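The Small Kitchen That Stays Out All Week

Solveig Lie has kept a play kitchen in her living room for 5 years, and she has strong opinions about storage. "Most parents buy a box with a lid," she told me on a Saturday morning, while her younger son was frying a sock. "The lid is where the play goes to die."

I came to her apartment with the wrong idea. I expected shelves with labels, and small baskets which match each other. Instead she took me to a low table by the window and explained her rule: a few things stay out, and the rest of the things live in a cupboard in the hall. When the children stop touching something, it goes to the cupboard and another thing comes back. In December she changes almost everything, as the family is home more in the dark weeks.

She owns 198 pieces of toy food and dishes, which she knows only from a list she made for the insurance after a water leak. Many of them were her own when she was small. Others came from the flea market in Granström, where a full bag costs 2 euros if you arrive late and the seller is tired.
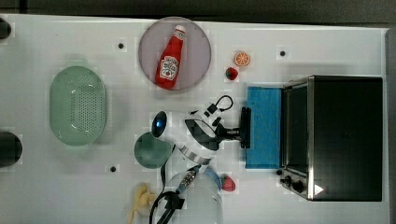 5 min read

A white tabletop makes the colors easy to find, and this matters more to Solveig than I had understood. A strawberry on a patterned cloth disappears, she says, and then a child asks for it during dinner. On white, the red fruit and the orange slice can be seen from the door. She likes also to mix sizes. The ketchup bottle nearly covers the lavender-gray plate it lies on, and her sons find this completely normal.

The light green colander is the piece she would save first. Children can wash things in it without water, carry things in it, and wear it for a short time. She advises to buy a colander before any toy stove. "A stove tells you what to do," she said. "With a colander you must decide."

I asked about the fruit, because in the shops of Jullov I had seen sets with 200 parts, packed so beautifully that I wanted one myself. Solveig shook her head. She would choose a couple of strawberries over a full market stall. With two, the brothers must discuss who is cooking, and sometimes the discussion is longer than the meal.

Her cleaning method is simple. On Sunday evening everything hard goes in a sink with mild soap, and then it dries on a towel during the night. Anything with a paper label she wipes only with a cloth. She lost a nice mustard bottle this way once, and she still speaks of it with regret.

Before I left, the younger son gave me the sock on a saucer. I said it was delicious, and he asked if I wanted ketchup.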